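Our rescue group in Ukley has 40 members on the books and 13 who answer the phone at night. The county would like to fix this with a longer training course. I have taken the present one, all 18 evenings of it, and I can report that it is very good at teaching people to sit.
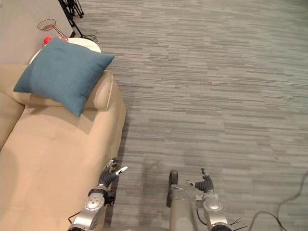
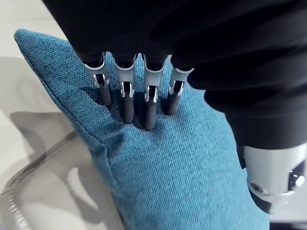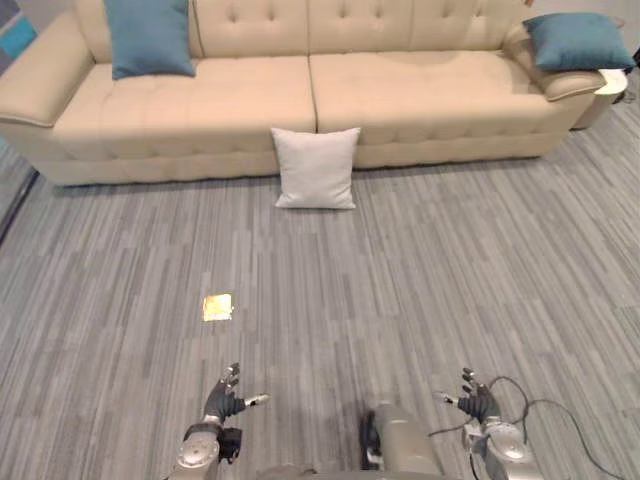
Teal cushions on a pale sofa.

Over in Nindwood they hand new people a radio and a map in the first week - badly folded, but a map - and send them up the hill with someone older. Some get lost. They come back the next week, though, and ours mostly don't. I'd cut the course in half by September and spend the savings on batteries.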